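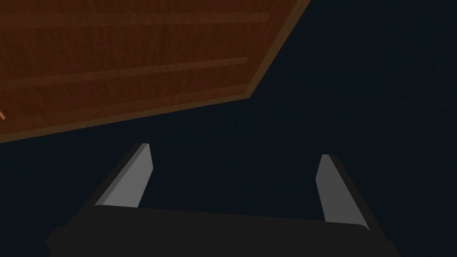 Wood grain on a reddish-brown panel, with faint lighter bands (computer rendering)

Wood grain

Wood grain is the name given to the direction, arrangement and general look of the fibers in a piece of wood. The word is used rather loosely, and a carpenter, a furniture maker and a shopper picking out a kitchen table may each mean something a little different by it. It can refer to the way the fibers run, to the pattern seen on a cut surface, or to how coarse or fine the wood feels under the hand.

How grain forms

A tree grows outward, adding a new layer of wood under its bark during each growing season. In places with a cold winter, the wood laid down in spring tends to be lighter in color and more open, while the wood laid down in summer is denser and often darker. The two together make up one growth ring. When a log is sawn lengthwise, these rings are cut through at different angles, and it is this cutting that gives us the lines, arches and bands so many people are fond of in old floors and dressers.

Trees in the warm tropics may grow more or less all year, and their rings can be hard to make out or missing altogether. Their wood may still have plenty of figure, caused by mineral streaks, uneven color or fibers that twist as the trunk grows.

Kinds of grain

Straight grain runs parallel to the length of the trunk. It is the easiest kind to saw, plane and split, and it has long been the first choice for ladder rails, tool handles and anything else that has to carry a load. Spiral grain winds around the trunk like the stripe on a barber pole, and boards cut from such trees have an unhappy habit of twisting as they dry. Interlocked grain changes its lean from one set of layers to the next, and when cut on the quarter it gives a ribbon pattern that seems to shift as you walk past it. Wavy and curly grain are much loved by makers of fiddles and fine boxes, though they can be a trial to plane without tearing.

Sawing and its effect

The same log can give very different boards depending on how it meets the saw. Plain-sawn boards, the most common and usually the cheapest, show wide arches and loops. Quarter-sawn boards are cut so that the rings stand nearly upright to the face, giving close, even lines and a board that stays flatter through damp summers and dry winters. Rift-sawn boards fall in between and show the straightest lines of all, at the cost of a good deal of wasted wood.

The sawmill at Wernby, which opened as a one-saw operation beside the river, became known in its district for quarter-sawn oak. Its surviving order book lists 652 orders, and of these 211 ask for quarter-sawn stock by name. Many of the boards went to the furniture shops of nearby Kirnel, where drawer fronts were matched so that the lines carried on from one drawer to the next.

Working with the grain

Planing with the grain, meaning in the direction the fibers rise toward the surface, leaves a smooth face. Planing against it lifts the fibers and leaves small ragged pits, and most beginners learn the difference on their very first board. Sanding is kinder, but scratches made across the grain have a way of showing up once the stain goes on.

Imitation grain

Painting plain wood to look like something costlier is an old and rather charming craft, usually called graining. The painter lays down a base color, brushes a thin glaze over it, and pulls combs or dry brushes through the glaze while it is still wet. The meeting hall at Adoslow has 16 doors finished this way, all of them pine painted as walnut.

See also

Growth ring
Quarter sawing
Veneer
Wood finishing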